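Does Cable Color Coding Save Time? A Test in the Hedthorpe Study Room
Project report, Networks and Cabling module
Colm Mac an tSaoi

1. Why I picked this

Our course handbook says that giving each kind of network cable its own color "greatly reduces" the time spent finding faults. It gives no source. The Bavden catalog says much the same thing, but Bavden sells colored cable. I wanted to see if the claim held up in a small room with ordinary desks, where most of the mess is behind the furniture and you find things by feel.

2. Setup

The Hedthorpe room has carpet, white desks and more cable than it needs. I worked with two layouts. In the first, every patch cable was gray. In the second, desk runs were yellow, the printer was blue and the uplinks were red. Lengths and routes stayed the same. A classmate unplugged one cable while I was out in the hall, and I had to come back, find the loose end, and get it into the correct port. I did this 34 times, half with each layout. Time was kept on a phone, in seconds.

3. Results

The all-gray layout took 2000 seconds in total. The colored layout took 245 seconds less. That is a saving of a little over 14 seconds per fault, which I would not call great. Most of the difference came from four bad gray runs where I followed the wrong cable back to the switch. Take those out and the gap nearly closes.

I also got faster as I went along, and I did all the gray runs first. I should have mixed the order. My supervisor pointed this out after the testing was finished – fair enough, but it means the result is weaker than the totals suggest.

4. Handling the connectors

Color does nothing for the part of the job I found slowest, seating the plug. The yellow cables have a boot in the same color as the jacket, and the clear body lets you check the conductor ends before plugging in. With gloves on, a pinch between thumb and index finger just behind the plug was the best grip I found. Knit gloves are clumsy for this, and the release tab is easy to miss. 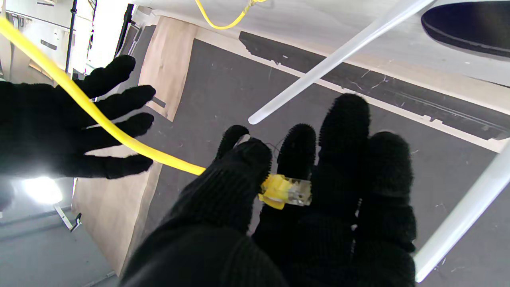

5. What I would change

Mix the order of the runs, and use a second person who has never seen the room. I would also try printed labels on gray cable. The Durncombe lab does this and claims it works just as well, although I haven't seen any figures from them either. Until someone tests that, I would not spend money on replacing cable that already works.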